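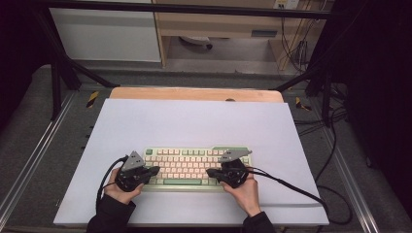

Why does the rye loaf crack along the side when the top has been slashed properly? Mostly because the dough goes into the oven before it has finished proving, and the crust sets while the middle still wants to grow.

Notebook > Bread bench > Rye

Thu 13 October

I put that at the head of the page as Mirsad asked me it twice this week and I gave him a different answer each time, poor man. Having slept on it (and read back through my own scribbles from February, which were more use than I expected) I'm fairly happy with the version above.

Today's batch was the Fumcombe rye, milled coarser than the last sack, with the starter fed at 8 in the morning and left on the shelf over the radiator. I scaled the dough at 2,000 g and split it between 2 tins. One went in when I would normally have lost patience, and the other I left until the surface showed little pinholes all over, like the top of a crumpet.

The first tin split down its long side, a proper ragged tear, and the crumb was tight near the base. The second rose evenly and kept its shape, and I must say it smelt wonderful – malty, with a bit of apple about it. Panagiotis had three slices with butter and wrote "more salt" on the bag, so there we are. He may be right. I'd held it back a little after the Urgate flour came out so briny.

The oven probe read 198 when the dial said rather more, so all the times in the older Kedosgate recipe want looking at again before anyone follows them. I've pencilled a note inside the cover.

Still to try: the same dough with a warmer soak for the cracked grains, and a lid on for the first part of the bake. Mirsad thinks steam matters more than I do, and he's welcome to the next batch to prove it! The Brøndum tins need greasing right up into the corners, by the way, or you'll be there all afternoon with a palette knife.

Contact the bread bench | © Kedosgate Bakery Workshop | Back to top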